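Putting a Small Boat Away for the Winter: Workshop Tips

Most of the trouble people have in spring starts with something skipped the fall before. The notes below are for trailered boats in the 14 to 20 foot range with a single engine, stored in a garage, a shed or a rented unit. Check your engine manual first. If it disagrees with anything on this page, follow the manual.

Fuel

Fill the tank most of the way and add stabilizer at the dose on the bottle. Put the stabilizer in before the fuel so it mixes as you pump. Then run the engine on the hose for ten minutes to get treated fuel through the lines and into the carburetor or injectors. Treated fuel sitting only in the tank does nothing for the rest of the system.

Portable tanks are simpler. Use up what you can, pour the remainder into your car if it is plain gas with no oil in it, and store the tank with the vent closed.

Change the fuel filter now. Write the month on the new one with a paint marker. Regular marker wipes off as soon as gas touches it.

Water in the engine

An outboard drains itself if you store it straight down. Tilt it up and water can sit in the hub and the gearcase passages, where it freezes. If you have to tilt it to get the door closed, let it stand upright overnight first.

A sterndrive with an inboard block needs more care. Pull every drain plug, and poke each hole with a piece of wire while it drains. Rust flakes and sand will plug a drain so well that it looks empty. Put the plugs in a labeled bag and tie the bag to the steering wheel. We started doing that after launching at Ornon with two plugs still on the bench at home.

Pink antifreeze goes in after the block is drained. Use the propylene glycol kind sold for boats and campers, and leave car antifreeze on the shelf.

Gear oil

Drain the lower unit in the fall. Milky oil means water is getting past a seal, and you have all winter to get it fixed. Fill from the bottom hole until oil comes out of the top one, put the top plug in first, then pull the pump and put in the bottom plug quickly. New gaskets every time. They cost next to nothing.

Battery

Take it out. Clean the terminals with baking soda and water, rinse, dry, and put a thin coat of grease on the posts. Charge it fully and keep it somewhere cool and dry. A shelf is fine and so is a concrete floor – the old warning about concrete came from cases that are no longer made. Top up the charge every month or two, or leave it on a maintainer.

Take a picture of the wiring before you disconnect anything. With a fish finder, a bilge pump and a radio all tied to the same posts, you won't remember in April.

Tools and small parts

Keep boat tools separate from house tools. A hard case with a proper lid is better than a canvas bag, which holds damp and rusts everything in it by New Year. Empty the case once a year and wipe it out before anything goes back. 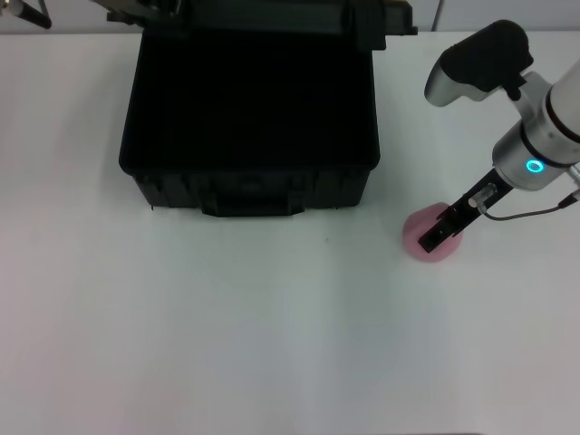 Leave the lid up while the inside airs out.

A few things that should live in the boat case all year: spare drain plug, prop nut and cotter pins, plug wrench, fuses in every size the panel uses, a roll of rigging tape, hose clamps, and a flashlight stored with the batteries out. Wipe pliers and wrenches with an oily rag before they go in. A desiccant pack helps. Dry it in a low oven if it's the rechargeable type.

Upholstery and canvas

Wash vinyl with dish soap and warm water and a soft brush. Skip bleach, as it eats the stitching long before it hurts the vinyl. Stand the cushions on edge with a gap between them, indoors if you have the room. If they have to stay in the boat, prop them up off the seat bases and leave every locker and hatch open.

Canvas tops should be brushed off, rinsed and completely dry before they are folded. Roll them if you can. Clear windows crack along fold lines in the cold, so put an old bedsheet between the layers. Run a candle stub or a zipper stick along the zippers.

Hull

Clean the scum line before it sets. A mild acid hull cleaner takes off the brown stain in a few minutes. Wear gloves and eye protection, and keep it off galvanized trailer parts. Rinse well. Wax goes on after that, and a fall coat makes the spring wash much easier.

Pull the hull drain plug and raise the bow so rain or snowmelt runs out. Check again after the first heavy rain if the boat is outside.

Covers

A cover needs a ridge. Without one it sags, the sag fills with water, and the weight tears it or bends the windshield. Two support poles will do for most small boats, with a strap run from bow to stern over the top of them. Pad anything sharp, including cleats and windshield corners. Old socks work.

Leave some air moving underneath. A boat sealed tight in plastic will grow mildew even in a dry shed.

Trailer

Jack the trailer and set it on blocks under the frame if it will sit more than three months. If you can't, pump the tires up to the sidewall rating and move the trailer a foot every few weeks. Grease the bearings before storage so any water is pushed out now. Loosen the tie-down straps a notch, but keep the bow strap snug.

Check the coupler, the safety chains and the lights. Bulbs are easier to swap in the fall than at the ramp at 5 a.m.

Mice

Steel wool in the exhaust outlet and any open hose end. Hang a bright tag on the key so you remember to take it out. Remove all food, paper towels and life jackets. Mice like life jackets more than anything else on board.

Before you close the door

Registration and insurance papers come home with you. So do flares, the fire extinguisher and anything electronic that unplugs. Write down what you did and what still needs doing, and tape the list inside the garage door.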